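Home News Sport What's On Letters Your Area

Library's quiet corner reopens, and is already too popular to be quiet

Stiston Library has a new sitting area, and the town has responded in the traditional manner, by sitting in it and complaining about it.

The corner, which opened to the public on Friday, takes the place of the old microfilm cabinets. These had been in position for so long that several regulars had come to regard them as a wall. In their stead are upholstered chairs with wooden arms, round tables, some dried flowers and a small display of cards and books, paid for out of a bequest and a sponsored walk to Murnach and back.

Yvonne Nuttall, the branch manager, said she had wanted somewhere people could read a chapter without having to perch on the radiator.

"We asked readers what they'd like and 316 of them filled in the form," she said. "Most wanted comfortable chairs. Thirteen wanted a bar. One gentleman wanted the microfilm cabinets left exactly where they were, and I did write back to him."

The colour of the chairs, a beige leaning towards grey, was settled after 4 meetings. An earlier proposal for mustard did not survive the second of them. Mrs Nuttall described the final choice as calm. A reader at the large print shelves described it as porridge, though she had by then been sitting in it for most of the morning and showed no sign of moving.
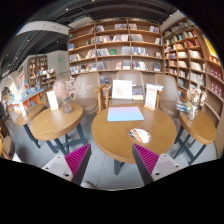
The flowers have caused rather more trouble. Dried pink blooms in a glass vase were thought to be a safe bet, requiring no water and no rota. Within a day of opening the desk had received one enquiry about hay fever, one offer of something fresher from an allotment, and a note, unsigned, which said only "Dusty by Christmas".

Round tables were also a point of principle. The library's previous tables were square, and were routinely pushed together by the Thursday chess players into a single long one that blocked the way to Biography. Round ones, it was reasoned, cannot be pushed together to any useful end. The chess players have taken this personally and are understood to be looking at the café in Girivside.

There is no booking system and no time limit, although staff have asked readers to be considerate when the branch is busy. Hot drinks are allowed if they have lids. Crisps are not allowed at all, a rule Mrs Nuttall says she will defend to anyone who has ever tried to get on with a detective novel beside a bag of them.

The furniture came from Núñez, the family workshop on the Murnach road, which delivered it a week late and carried it up the front steps by hand after the lift declined to take part. The lift has since been mended. The firm knocked £40 off the bill for the delay, and the money has gone towards a replacement for the clock above the returns desk, which has been wrong since August.

A short story morning will be held in the corner next month, starting at half past ten by the new clock, or twenty to eleven by the old one if the new one hasn't arrived. Places are free and there is no need to have read anything beforehand.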